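Le bac en tôle mérite mieux que sa réputation

Dans les ateliers de tri, le choix du contenant se règle souvent en fin de budget. On achète ce que le catalogue propose en polypropylène, on vérifie les dimensions extérieures et l'on passe à la suite. Je tiens cette habitude pour une erreur, surtout lorsque les pièces sont stockées en vrac.

Un bac en tôle à parois inclinées coûte plus cher à l'achat et pèse davantage. Il conserve en revanche sa géométrie. La pente ramène les pièces vers le fond et dégage les angles, là où une paroi verticale retient les blocs debout et gêne la prise.
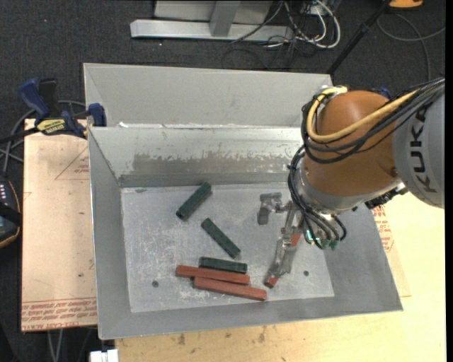 Temps de lecture : 3 min

L'objection habituelle porte sur l'aspect. Un fond métallique se raye, un revêtement s'écaille, et le visiteur en conclut que le matériel est en fin de vie. Or les rayures d'un fond n'ont aucune incidence sur sa fonction. Les critères de réforme devraient être la planéité, l'état des arêtes et la tenue des soudures. Chez Voscombe, où j'ai suivi le remplacement de 80 bacs, la majorité avait été déclassée sur la seule apparence.

Reste la couleur des pièces. Des blocs vert foncé ou rouge brique se détachent correctement sur un gris clair, même usé. Je déconseille donc de repeindre les fonds : la peinture brillante produit des reflets et finit dans les pièces. Un nettoyage à sec et un contrôle en novembre, avant l'inventaire, suffisent dans la plupart des cas. Pour un bac à près de 600 euros, la dépense est modeste.

Chelsea Treloar
17 mai 2021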